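Cuaderno de taller, 30 de abril de 2021
Jornada de puertas abiertas, demo de navegación en simulación

Entrada rápida antes de que se me olvide. Llegamos tarde a Prandenby, el proyector ya encendido y Ah-rin Myung a mitad de la introducción. La demo va toda en simulador, sin hardware. La escena es un piso de varias habitaciones con muebles, texturas bastante castigadas. Pared de tablas grises, suelo oscuro liso. El planificador es Clilavix, la versión que nos pasaron en abril, con la escena cargada desde Flokitz.

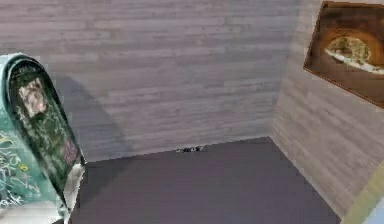 Bendik Lie
Técnico de simulación, cuaderno compartido del taller

Lo que apunté durante la demo:

- 614 episodios lanzados la noche anterior, 263 terminados sin colisión. Lo dijeron tal cual, sin maquillar. Bien.
- Semilla 62 para el recorrido en directo. Pedirla por escrito.
- El objeto verde garabateado les da guerra: la malla de colisión no coincide con la visual, sobre todo en la parte curva de arriba. Lo mismo nos pasó a nosotros con los barriles.
- Escalera de la cama alta: los peldaños entran en el mapa de ocupación como un bloque macizo. Pregunté si era a propósito. Respuesta: a medias.
- La cómoda amarilla no tiene tiradores, así que nada de abrir cajones en esta escena. Quedan las puertas con tirador negro, pero la tarea de abrir va en otra rama.

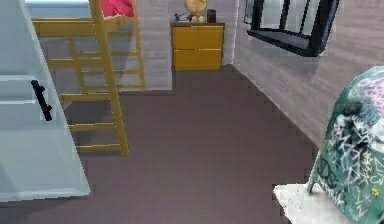
Según Mélanie Petrenko, ese porcentaje no dice gran cosa mientras no se separen los fallos del planificador de los fallos de geometría, y ella no enseñaría la cifra a visitantes sin ese desglose. Ah-rin le dio la razón y quedó en mandar los registros. Zachary Nguyen preguntó por el coste de render, le dieron 964 MB por instancia con texturas a media resolucion. Más de lo que esperaba.

Después, turno de preguntas. Una chica de instituto quiso saber si el robot "ve" las paredes o se las sabe. Buena pregunta, la respuesta larguísima.

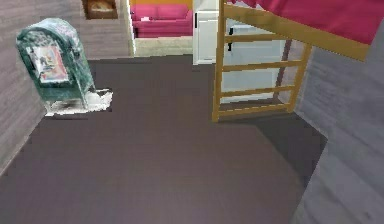 Me interesa más el paso de una habitación a otra. El suelo cambia de oscuro a claro en el hueco de la puerta y el segmentador a veces lo toma por escalón. Probar en casa con nuestro filtro, el que hizo Þröstur Laxdal para Lapointe, quizá sirva sin tocar casi nada.

Pendiente:
- registros y semilla (Ah-rin)
- comparar malla visual / malla de colision del verde
- mirar si el filtro aguanta el cambio de suelo
- devolver el adaptador HDMI, que me lo he traído en la mochila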